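Clorken disassembly cell, post-fault inspection
Date: 2024-06-27
Inspector: V. Gallardo
With: B. Landry (controls)
Fault: left arm protective stop, code 199, during CPU move to tray. Second arm kept going 2 sec after. Should not.

1. E-stop, both pendants. OK
2. Stop link between arms. FAIL. Relay sticking, same one Odukoya wrote up in September. Tag out, do not reset and run.
3. Gripper fingers, open/close by hand. OK, slight play. Watch it.
4. Hanging cables, left arm. OK but check clearence at full wrist turn, Brock thinks it can snag.
5. Tray seated on table. OK after re-tightening.

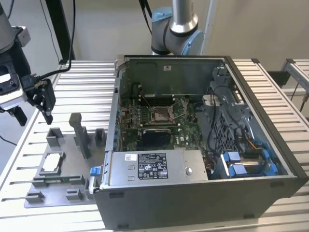
Item 6, left gripper and tray. Socket lever up, socket empty.

6. Part in tray pocket. OK. Looked at it in place, no pins checked. Witold to do that on the bench.
7. PC case held down. Comment: needs a real clamp, asked before. Work order 492 still open!!
8. Power supply discharged before hands in. Not signed on shift sheet. Talk to Kayode I.
9. Force limit, left arm. Set to 176, nobody knows who changed it. Put back to default, retest

Result: NOT released. Manual jog only, low speed, untill item 2 is fixed and 9 retested. Landry has the key.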